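Forum > Simulation und Management > Dundside > Patch und Technik

Thema: Lagerlimit in Dundside seit dem großen Patch – bin ich allein damit?

kelpwart
Beiträge: 46
Juli 2025

Guten Abend zusammen,

ich spiele Dundside seit der frühen Version und habe inzwischen 327 Stunden auf der Uhr. Deutsch ist nicht meine Muttersprache, ich bitte um Nachsicht, wenn ein Wort nicht genau passt.

Meine Frage betrifft das Lager im Hafen von Ortner. Vor dem Patch konnte man dort so viele Waren ablegen, wie man wollte. Jetzt ist bei 3000 Einheiten Schluss, und alles, was darüber liegt, wird beim Laden des Spielstandes ohne Meldung entfernt. Bei mir war es fast das ganze Salz, das ich für den Winter gesammelt hatte. In den Patchnotizen von Fitden habe ich dazu nur den Satz gefunden, dass "die Wirtschaft ausgewogener gestaltet" wurde.

Ist das so gewollt? Und kann man das Salz zurückbekommen?

schleusenmeister_k

Hallo kelpwart,
gewollt ist das Limit, das Löschen wohl nicht. Im Mai hatten wir das gleiche Problem schon in der Testversion, dort wurde es gemeldet. Schau bitte in den Ordner mit den automatischen Spielständen. Das Spiel legt vor jedem Patch eine Kopie an, sie trägt die alte Versionsnummer.

Das Limit selbst finde ich richtig. Früher hat man einfach alles im Hafen gestapelt und gewartet, bis die Preise hoch sind. Das war kein Handel mehr.

Brotrinde

Da muss ich widersprechen. Wer so spielen will, soll so spielen können. Es ist ein Einzelspielerspiel, ich nehme damit keinem etwas weg. Man hätte das Limit an den Schwierigkeitsgrad binden können, fertig.

Außerdem kosten die neuen Speicherhäuser viel zu viel Holz. Ich habe 2 gebaut und danach war der Wald hinter Ortner leer.

schleusenmeister_k

Zitat von Brotrinde: "Es ist ein Einzelspielerspiel"

Ja, aber die Preise der Händler reagieren auf die Menge im Lager. Wenn das Lager unendlich ist, rechnet das ganze System falsch. Ich sage nicht, dass Fitden es schön gelöst hat. Ein Hinweisfenster wäre das Mindeste gewesen.

nachtfalter_ost

Zum Holz: zuerst die Sägemühle ausbauen, dann die Speicher. Mit der zweiten Stufe der Mühle sinkt der Bedarf deutlich.

Wer das Limit gar nicht mag, kann die Mod Droleo installieren. Sie setzt den Wert wieder hoch. Bitte vorher sichern, bei mir hat sie die Zollstation durcheinandergebracht.

Brotrinde

Droleo hatte ich kurz drauf. Lager gut, aber die Schiffe blieben vor der Mole stehen und fuhren nicht mehr ein. Wieder deinstalliert.

kelpwart

Vielen Dank für die schnellen Antworten. Die Kopie mit der alten Versionsnummer habe ich gefunden, das Salz ist dort noch vorhanden. Ich werde es so machen, bevor ich den Spielstand mit dem neuen Patch öffne:

1. Das Salz auf die Kontore außerhalb von Ortner verteilen. Die haben, soweit ich sehe, ihr eigenes Limit.

2. Den Rest verkaufen, auch wenn der Preis im Sommer schlecht ist. Ein schlechter Preis ist mir lieber als gar keiner.

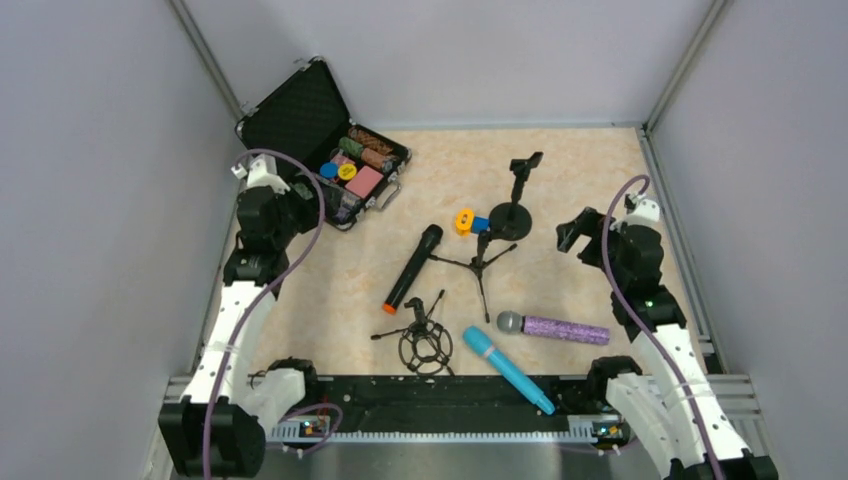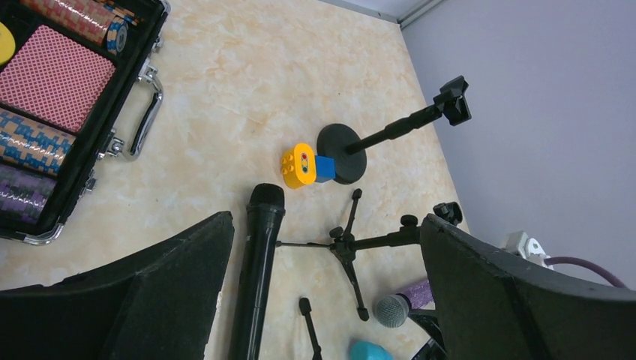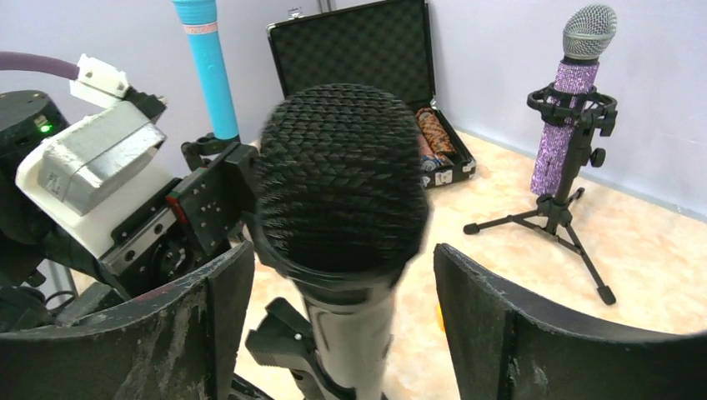 3. Erst dann den neuen Patch starten und im Hafen sofort von Hand speichern, unter einem anderen Namen.

Die Mod lasse ich vorerst weg. Mit den Schiffen vor der Mole möchte ich nicht auch noch kämpfen – die Routen haben mich schon genug Nerven gekostet.

nachtfalter_ost

Bei Punkt 1 aufpassen: Das Kontor im Norden teilt sich das Limit mit dem Hafen. Steht nirgends, ist aber so.

schleusenmeister_k

Bist du sicher? Bei mir zählt es getrennt.

nachtfalter_ost

Ziemlich sicher. Vielleicht hängt es davon ab, ob die Brücke schon gebaut ist. Bei mir steht sie.

kelpwart

Bei mir steht die Brücke auch. Dann bringe ich das Salz lieber in den Süden und schreibe hier, wie viel davon nach dem Laden noch da ist.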